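What 13 Saturdays in a Parked Car Taught Me About Heat
Final project report, Intro to Environmental Science, Cernley Community College
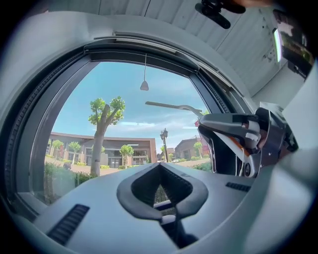 Fig. 1. Car dashboard in daylight, with the slotted vent grilles.

I picked this project because my car is unbearable in August and I wanted school credit for complaining about it. That's the short version. The longer version is that our first unit was on the greenhouse effect, and the textbook compared it to a parked car with the windows up, and then it moved on after two sentences. I kept thinking, okay, but how fast does it heat up? Does cracking the window do anything? What about those foldy silver shades everybody's parents own?

So my question was: which cheap, ordinary thing you can do to a parked car keeps the inside coolest over one hour?

What I did

I used the upper lot off Bramummont Road, which has no trees and gets full sun all afternoon. Every session started at 1 p.m. I'd open all four doors and let the car air out until the inside matched the outside as close as I could get it, then shut everything and start the timer. Each run was 60 minutes. I had one thermometer hanging from the headrest, out of direct sun, and a second probe taped to the top of the dash. Both sent readings to my phone so I could sit on the curb and not open the door.

I tested four setups: windows closed, windows cracked, windows closed with a shade in the windshield, and cracked plus shade. I did three good runs of each. If you do the math that's 12, and I went out 13 times. One session got thrown out when clouds rolled in halfway through and the numbers went all over the place. I left it in my notebook but not in the averages.

The probe on the dash was almost an afterthought and it ended up being my favorite part. I'd been thinking of the air as the thing that gets hot, but sunlight goes mostly straight through the air and gets soaked up by the surfaces, and then the surfaces warm the air. I knew that from class. Watching it on a graph is different! The dash line shoots up first and the air line kind of trudges along behind it.

What I found

With everything closed, the dash went past 170 degrees Fahrenheit on two of the three runs. I had a silly personal goal of seeing 200 and never got there, which is probably good for the car. The air didn't get that high, but it climbed quickly, and most of the climb happened in the first half of the hour.

Cracking the windows was a letdown. The average air temperature at the end was only a tiny bit lower than with them shut, and honestly I can't swear the difference is real with three runs each. The shade did much better. Air at the end of the hour averaged 17 degrees cooler than with nothing, and the dash difference was bigger than that. Shade plus cracked windows was the best of the four, but barely better than the shade alone.

My shade is an Orlandini, the accordion kind, and it doesn't fit my windshield very well – there's a gap on the passenger side that I stuffed with a towel after the first run. I should have redone that first run with the towel and I didn't. It's the warmest of the three shade runs, so it might be dragging the average up a little.

Problems

The outside temperature wasn't the same every week, obviously. I tried to fix this by looking at how much warmer the car got compared to outside, but sun angle and wind change too. The last few sessions were noticeably breezier. I also only used one car with one color of interior. I wanted to borrow a car with tan seats to compare and couldn't line it up in time.

If I did it again I'd get two matching cars and run them side by side – then the weather cancels out. I'd also like to try it somewhere higher up, like the overlook at Bukavdale, where the air is cooler but the sun feels way stronger.

For now, I use the shade every time I park, even for quick errands.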